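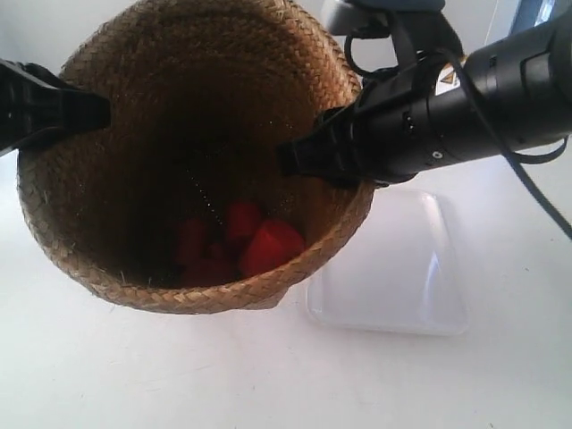

Nandutis Round Seagrass Basket, Medium: Six Months In

Category: Storage and baskets
Bought from: Lockwood Home, Greltport
Rating: 4.5 out of 5

I have a basket problem. There's one by the front door for gloves, one in the bathroom for rolled-up washcloths, two under the TV and a sad wire thing in the pantry that scratches everything it touches. So I didn't need the Nandutis. I walked into Lockwood for light bulbs, picked this up off a low shelf, turned it over a couple of times, and that was that – I was carrying it to the register before I'd even found the bulbs.

That was September, and I've been meaning to write it up ever since. It's still my favorite of the whole bunch, and I've used it hard enough by now to have opinions about it.

What you get

It's a round seagrass basket, open at the top, with no liner and no lid. The medium is 11 inches across by my tape measure. The hang tag gives the weight as 513 grams, which sounded like a lot until I got it home and realized that's a big part of why I like it. It stays where you put it. My older baskets skate across the table when you drop something in, and this one just sits there.

There's also a small one, which I've only seen in the store, and a large that was sold out when I bought mine. The color on all of them is the plain natural tan-brown. I hope they never dye it. Next to a white tabletop it looks warm and a bit golden, and it gets along with every other color I've put near it.

The weave

Oh, I love the weave. The strands are braided tight and then worked into something like a herringbone, and the pattern carries on over the rim and down the inside walls, so you get to enjoy it when the basket is mostly empty too. A lot of cheaper baskets look great from the side and then you peer in and it's all knots and ends in there.

The rim is the best part. It's thick and rolled, with a slight bulge to it, and it's comfortable to grab anywhere. I pick mine up one-handed all day long by pinching the edge and it hasn't gone out of shape. It isn't a perfect circle, and it wasn't one in the store either. I like that about it, but if you want something crisp and machine-straight, look at Furura's molded bins on the next aisle over (good bins, no charm whatsoever).

The fuzz

Time for the half point I took off. It sheds, and it has whiskers. Loose fibers poke out all along the edge, and mine has the most of them on one side and down along the lower curve where the basket meets the table. For the first couple of weeks I was wiping up little tan crumbs every time I moved it. That has calmed down a lot, but the whiskers are still there and I think they're permanent.

You can trim them. I went around once with nail scissors and it looked tidier for maybe a month. Don't pull them! I pulled one long one and a braid loosened next to it, and I had to tuck the end back in with a crochet hook. Since then I've left it alone and decided it looks handmade, which the tag says it is.

I wouldn't put a good sweater in there. Anything knitted is going to catch.

What I keep in it

Mostly toys. Red blocks are the regular tenants, plus whatever else got swept off the table before dinner, and the shape is perfect for this. The opening is wide enough that small hands can drop things in without aiming much, and the walls are deep enough that nothing rolls or bounces back out. Blocks land with a soft thud instead of the clatter you get from a plastic tub. If you've ever tried to do a quiet pickup while someone naps in the next room, you'll know what that's worth.

It's also had a turn as a bread basket (with a dish towel in it), a place for mail, and for one long week the home of every remote control in the house. It was good at all of those. Bread was the prettiest.

One thing to know before you buy: it's dark down in there. The walls are deep and the fiber is brown, and the light just falls away toward the bottom. Bright things are fine, and red shows up beautifully. Anything small and dark pretty much disappears, so I've learned to feel around the bottom before I decide something is lost. A black hair tie lived in mine for ages.

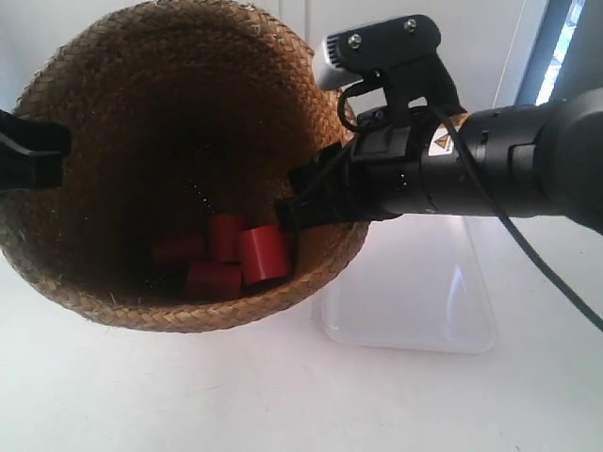
Cleaning it

Easy, if you keep it dry. I turn it upside down over the trash, give the bottom a few slaps, and run the vacuum brush around the inside. Crumbs do settle between the braids and the brush gets most of them. For a juice spill I used a barely damp cloth, then left the basket by an open window until the next morning. No stain that I can find and no smell.

When it was brand new it had that hay smell seagrass always has. I like it. If you don't, leave it out on a porch for a day or two and it'll fade.

How it compares

I've owned two other round baskets about this size. The first was a water hyacinth one that was softer and prettier for a season and then slumped like a tired hat. The second was cotton rope, which washes well but folds over at the rim the second it's empty. The Nandutis holds itself open whether there's anything in it or not, and for a toy basket that matters more than anything else on my list. Nobody under five is going to hold the rim up with one hand while they put things away with the other.

The Lockwood website had 185 ratings on it last time I checked, and the complaints were nearly all about the fuzz. Fair enough! But I was surprised by how many people said theirs arrived squashed. I bought mine in person and could pick through the stack, and I'd suggest doing the same if you're anywhere near Greltport. If you have to order, a squashed one can be coaxed back: mist it lightly, push it into shape, stuff it with towels and let it dry overnight. I did this with the hyacinth one and it worked fine.

Would I buy it again?

Yes, and I'm going to. I've asked Lockwood to call me when the large comes back in, and I already know which corner it's going in. The wire thing in the pantry is on notice – I think the small would fit that shelf nicely, with onions in it, or maybe garlic.

Good: sturdy rim, stays open, heavy enough to stay put, gorgeous weave inside and out
Less good: sheds at first, whiskers forever, hard to see small dark things at the bottom
Skip it if: you're storing knits, or you need something you can hose down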